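Site visit: Nillby proving ground, May

Nillby runs a closed test track for automated shuttles and delivery vehicles on a former freight yard. The operator, Astum, opened it to outside engineers for one afternoon in May. I went mainly to see how they handle disengagement logging, which is the part of our own program that has caused the most argument.

Sign-in was at 1 p.m. at the north gate. Phones were allowed in the control building but not on the track side. The group was split in two, and mine started with the track.

The loop has two signalized intersections, one unprotected left turn, a short gravel section and a loading dock mock-up. Lane markings on the east side have been left to wear down on purpose. The west side is repainted every spring. Arif Menon, who manages track operations, said the worn side gets booked first because most teams already have plenty of data on clean paint.

We rode one lap in a Manurung shuttle with a safety operator on board. The lap was run at a cap of 15 mph. Braking for the pedestrian dummy at the second intersection was early and a little abrupt. The shuttle then waited longer than a human driver would before moving off. Menon said the restart delay is a parameter set by the customer and that Astum does not tune it. The unprotected left was handled without intervention, although the only oncoming traffic was a single pickup driven by track staff at constant speed. I would have liked to see two vehicles with a variable gap.

The control building houses the simulation group and the log review room. Finbarr Ní Bhriain gave the presentation there. Every run on the track is paired with a simulated run built from the same scenario file, and the two logs are compared on position, speed and time to first brake. A scenario is accepted for regression use only after 30 matching pairs. Ní Bhriain showed one that had failed the check repeatedly. The cause was a tire friction value carried over from an older vehicle model.

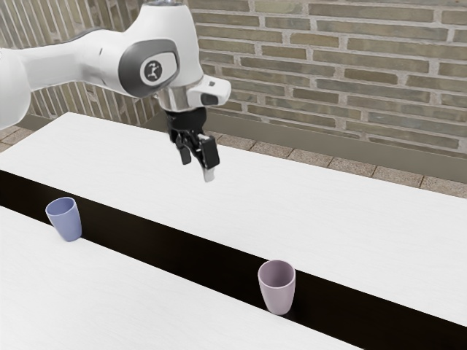

The regression set now stands at 200 scenarios and is run overnight against each software build a customer submits. Results come back as a plain table with one row per scenario and a pass, fail or review flag. The review flag covers runs that met the safety limits but differed from the previous build by more than a set margin. I thought this was the most useful idea of the visit. Our own reports only have pass and fail, and slow drift in following distance has gone unnoticed for several builds in a row.

Disengagements are logged in three classes: operator choice, system request and track stop. The operator has to pick a class by voice within the same lap, and the reviewer can change it later but cannot delete the original entry. Both values stay in the record. Someone in the group asked how often the two disagree. Ní Bhriain did not have a figure to hand but said most changes go from system request to operator choice, usually where the operator took over just ahead of the alert.

Log storage is handled by a Groner server in the same building. Raw sensor data is kept for 1000 hours of driving and then overwritten, oldest first, unless a run is tagged. Tagged runs are kept indefinitely. There is no automatic tagging for near misses at present. That seems like a gap to me, and I said so on the feedback form.

A few smaller notes:

The signal controllers can be set to fail in the dark or in flashing red. Flashing red was down during our visit.

Weather testing is limited to a sprinkler section. There is no fog equipment and none is planned.

Customers may bring their own safety operators, but they must complete the Astum radio briefing first.

Track time is sold in half-day blocks – mornings are easier to get.

The tour ended with a question period in the main room. Most questions were about pricing and remote access to the scenario files. Files can be exported, but the matching vehicle models stay with Astum unless the customer supplied them. That limits how far an outside team could reproduce a result, and it should be settled in writing before any booking.

I have asked for a copy of the disengagement form and the column definitions for the regression table. Parking is on the south side, and the walk to the north gate is longer than the map suggests.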